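How many demos for a small pick-and-place policy?

Skuto
I have 624 hand-held gripper demos of one task, a ball into a dish. Is that enough, or should I record 800 like the paper did?

Paltau
Depends on the paper. I'd go for 800.

Sistness
Train on what you have first. We held back 30 demos for checking and moved the dish after every 6. Moving it helped us more than extra demos did.
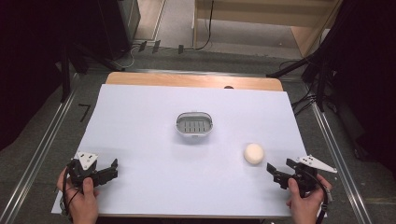
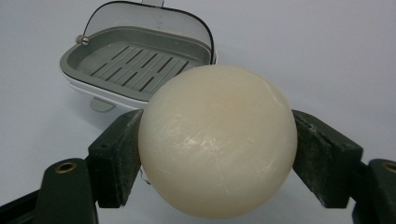

Overhead view first, then the view from a gripper.

Related: Syncing two camera streams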